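Grivow presenta Catura, su nueva guía de limpieza para cafeteras y cafeteros
Por Parisa Bagheri | Enero

Este sitio utiliza cookies propias y de terceros para mejorar tu visita. Si sigues navegando, entendemos que aceptas su uso.

¡Hola a todos! Me toca a mí contar esto y lo hago encantada, porque llevo meses dando la lata en la oficina con el tema. Grivow publica este enero Catura, una guía de 60 páginas sobre algo que pasa en todas las casas donde se muele café y en todos los bares sin excepción: los granos acaban donde no tienen que acabar. En la encimera, en la mesa, en el cajón de las cucharillas, debajo de la tostadora (¡siempre debajo de la tostadora!).

La guía es gratuita, se descarga desde nuestra web y también la enviamos impresa a las cafeterías y escuelas de hostelería que nos la pidan por correo. La primera tirada en papel ya está en el almacén y sale en cajas de 26 ejemplares, que es lo que cabe sin que se doblen las esquinas.

La idea nació de una conversación con Kourosh Tabrizi, que lleva la cafetería Blackwood y que ha visto caer más café al suelo que cualquiera de nosotros. Yo había ido a hablar de tazas y terminé una hora entera agachada con él detrás de la barra mientras me enseñaba los rincones donde se cuelan los granos. Volví con dos páginas de notas y con la sensación de que ahí había material de sobra. Se lo conté a Siwan Prothero, nuestra editora, y me contestó con un mensaje de una sola palabra: «Escríbelo».

Así que lo escribí, y luego Siwan me quitó la mitad, y tenía razón en casi todo (en lo de las servilletas no, y sigo pensando que merecían un capítulo).

Catura está dividida en 10 capítulos cortos. El primero habla de la mesa, que es donde empieza casi todo: cómo guiar los granos hacia el recogedor sin mandarlos al otro extremo, hacia dónde conviene barrer, cuándo ir al cepillo de mano y cuándo basta con la palma. El grano entero de café tiene su carácter. Es duro, rueda, y si lo empujas con demasiadas ganas sale disparado. Lo mejor es un barrido corto y tranquilo, con la boca del recogedor pegada a la superficie y las cerdas bien bajas. Parece una tontería hasta que lo haces con prisa y con una cola de gente esperando.

También le dedicamos bastante espacio a las herramientas. En la guía defendemos el juego de recogedor y cepillo pequeño, el de toda la vida, reservado solo para la mesa y la encimera. Que no baje nunca al suelo, por favor. Si tienes dos juegos, que sean de colores distintos y así no hay confusión posible. El nuestro, el de los ensayos, es de un gris tirando a morado, y le hemos cogido un cariño un poco ridículo.

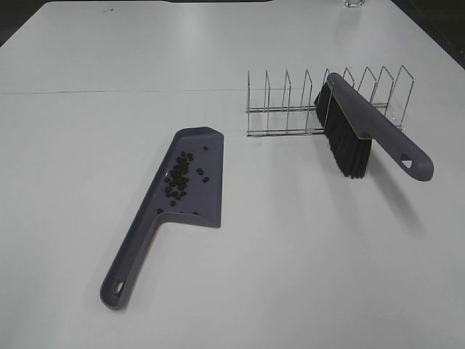
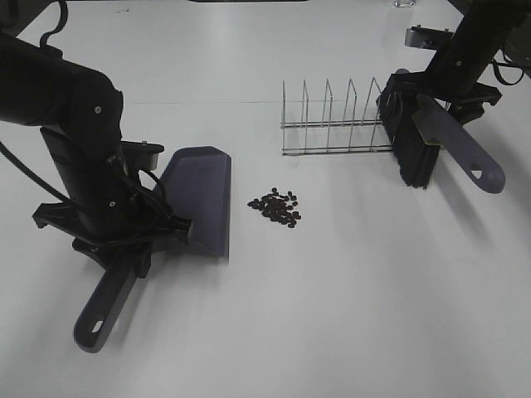

Granos de café, mesa blanca y recogedor gris morado.

El capítulo tres fue el que más discusiones nos dio. Lorraine Catterall, responsable de formación en Skestar, nos ayudó con toda la parte dedicada a los turnos y a quién limpia qué, y ella es muy partidaria de recoger en el momento, grano que cae, grano que se recoge. Kourosh prefiere dejarlo para los ratos flojos y hacerlo de una vez. Al final hemos puesto las dos maneras, cada una con sus pegas, y que cada cual decida según el local que tenga. En casa yo soy de las de Kourosh, lo confieso, aunque por escrito no me conviene demasiado.

«Cuando entra alguien nuevo, lo primero que le pongo en la mano es el cepillo», nos contó Lorraine. «La leche ya la aprenderá a texturizar. Quiero ver cómo deja la mesa.»

Hay otro apartado del que estoy especialmente contenta, el de los escurridores y organizadores metálicos, esos de varillas donde se colocan los platos o las tapas. Quedan preciosos y son comodísimos, pero si los tienes en la zona donde manejas el café, los granos encuentran la manera de meterse entre los alambres. Recomendamos levantarlos del todo y pasar el cepillo por debajo antes de volver a ponerlos en su sitio. Y ya que lo tienes levantado, un paño húmedo por la base y otro seco detrás.

Del cuidado del cepillo hablamos en el capítulo siete. Las cerdas guardan polvillo y los aceites del café, y con el tiempo huelen. Agua templada, una gota de jabón, aclarar bien y a secar colgado, que para eso suelen traer los mangos su agujero. Si lo guardas apoyado sobre las cerdas se deforman, y un cepillo con las puntas torcidas deja la mitad de lo que tendría que llevarse. El recogedor agradece lo mismo, con atención al labio delantero: en cuanto se mella, los granos pasan por debajo y te vuelves loca persiguiéndolos.

¿Y qué se hace con los granos recogidos? Pues nos lo preguntan mucho. Los que han tocado una superficie de trabajo no vuelven a la tolva, eso lo dejamos clarísimo. Pero dan para otras cosas, y Hooman Abbasi, que se ha encargado de los dibujos y la maquetación de toda la guía, los va guardando en un tarro y los usa como relleno en los jarrones de su estudio. Le pedimos que lo contara en un recuadro y nos entregó una página completa con ilustración. Se ha quedado tal cual.

En total son 23 ilustraciones suyas, todas a lápiz, con las flechas y las indicaciones escritas a mano. La que muestra el ángulo del recogedor la repitió tantas veces que ya no la quiere ni ver. A mí me parece la mejor del libro.

Para presentar la guía haremos una charla abierta en Blackwood, por la tarde, a las seis, con café para todo el mundo y ejemplares impresos hasta que se acaben. Estaremos Kourosh, Lorraine y yo, y habrá un rato para probar cepillos y contarnos vuestros propios desastres. La entrada es libre, aunque si venís en grupo os agradecemos un correo antes, que el local es pequeñito y las sillas son las que son. La fecha la anunciaremos en el boletín en cuanto cerremos el calendario con Blackwood.

Los medios que quieran recibir la guía en PDF, las ilustraciones en alta resolución o hablar con cualquiera de las personas que hemos participado pueden escribir al departamento de prensa de Grivow. Contesto yo, normalmente por la mañana y con una taza al lado. Y si lleváis una cafetería y tenéis un truco que no hayamos recogido, mandádmelo también, que ya estoy juntando notas para la segunda edición y esta vez pienso colar lo de las servilletas.

Suscríbete a nuestro boletín y recibe las novedades de Grivow en tu correo.

Contacto de prensa: Parisa Bagheri, Grivow | © Grivow. Todos los derechos reservados | Volver arriba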